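From: Sorcha Ó Néill
To: Brillaldale Quilt & Home Sewing list
Date: 2019-09-24
Subject: Re: folding flat things without a table

> I have 137 napkins to fold for my niece's shower and no table bigger
> than a TV tray. Does anybody fold on the bed? Mine come out crooked
> and I'm about ready to give up and roll them.

Don't roll them! I fold everything on the bed and have for years, ever since the dining table went to my brother's place in Tikirley and never came back. It works fine for napkins, pillowcases, yardage, all of it, as long as the bed is made first and made tight. If the spread is rumpled your cloth picks up every lump and you end up chasing the corners around.

The other thing is to start with one straight edge and leave it alone. I lay that one across the bed, away from me, and bring the near side up to meet it. 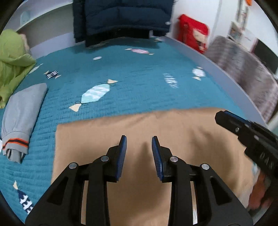

For a bedspread, I like one with some texture to it. The slick satiny kind is hopeless (I had one from Zusow, lovely color, and everything slid right off onto the dog). Quilting grabs the cloth a little and holds it where you put it. My candy one, the teal, has those fine stitched ridges running across, and a plain tan cloth laid on top of it shows its edge so clearly against all those wrapped candies that I can line it up without my glasses. Plain on busy, or busy on plain, either way you want to see where one stops and the other starts.

With 137 I'd do them in batches and press as you go. Iron first, fold second, then a stack of big library books on top overnight. My ironing board goes right alongside the mattress so I'm only turning, never walking. Do watch your back, though, beds are low and I feel it the next morning if I don't kneel on a cushion.

Are yours cotton or a blend? The blends fight me on the last fold and I use a bit of spray starch on those. Also, if anybody still has the Ó Flaithearta hem guide, the 60-page one with the mitered corners, I'd love to borrow it back before January. I lent mine out and can't for the life of me remember who has it.

Sorcha

3 replies
70 views
Share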